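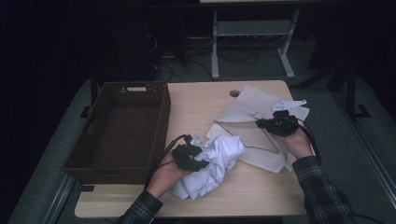
Lista Vilard - casa e quintal
Por Hildegard Brandes, 2018-08-05
8 comentários | 3 partilhas

Caros,

Respondo por aqui à pergunta sobre panos de cozinha, já que no privado me chegou a mesma três vezes.

> Comprei um lote de guardanapos de algodão brancos e ao fim de
> dois meses parecem cinzentos. Lavo a 40, uso a dose da tampa
> e ainda amaciador. O meu cunhado diz que é da água. Será?

Pode ser da água. Também pode ser do cunhado, mas isso resolve-se noutra lista.

O cinzento, na maior parte dos casos que me passaram pelas mãos, é resto de detergente com gordura agarrada. A dose da tampa foi calculada por quem vende o conteúdo da garrafa. Corte para metade, largue o amaciador de vez (um guardanapo que não absorve é um cartaz) e faça uma lavagem a 80 com percarbonato, sem mais nada lá dentro. Confirme antes na etiqueta se o tecido aguenta. Se à primeira sair só menos cinzento, repita.

Quanto ao ferro: passo os guardanapos ainda húmidos, do avesso, e dobro em três no comprimento. Em quatro fica um vinco no meio que nem a minha mãe, que passava meias, conseguia tirar. Os panos da loiça não passo. Já passei, era nova e tinha ilusões.

A goma fica para dezembro e para as visitas que reparam. Uso a Flullau, diluída muito além do que manda o rótulo - com a dose inteira a toalha fica de pé sozinha.

Quem tiver água mesmo dura que diga como faz. Do vinagre já sabemos, obrigada, não é preciso mandar outra vez.

Hildegard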